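4.2 The open afternoon

In July we opened the lab to families from the neighborhood and let them try the handheld gripper for themselves, which was Razia Yousafzai's idea and a very good one – we had been talking among ourselves for far too long. Over the afternoon 29 visitors took a turn, the youngest of them standing on a step stool, and each was asked to pick up and put down whatever they liked from the Jelell table while Atieno Odera wrote down what they said. We had 2,000 episodes from our own staff by then, all made by people who knew the tool well, and we were eager (and a little nervous) to see how strangers would hold it.
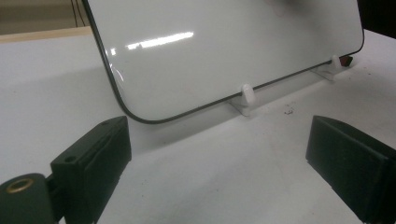
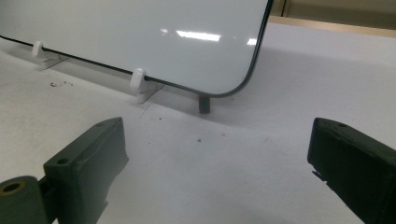 Figure 3. The glossy white item in its small stand, with the open fingers of the handheld gripper in front of it.

Visitors were slower than our staff, and they talked the whole way through, so we kept their 100 best-recorded attempts as a separate set and did not mix them with the rest. Most of them opened the fingers wide long before they needed to and then crept forward, asking us whether they were close enough yet. Shiny surfaces gave us the most to talk about afterward. The overhead lights leave bright streaks on the white face in both views of Figure 3, and Odera's notes have several people asking whether glare like that would bother the Prustari model. We did not have a good answer for them that afternoon, and we take the question up in Section 5.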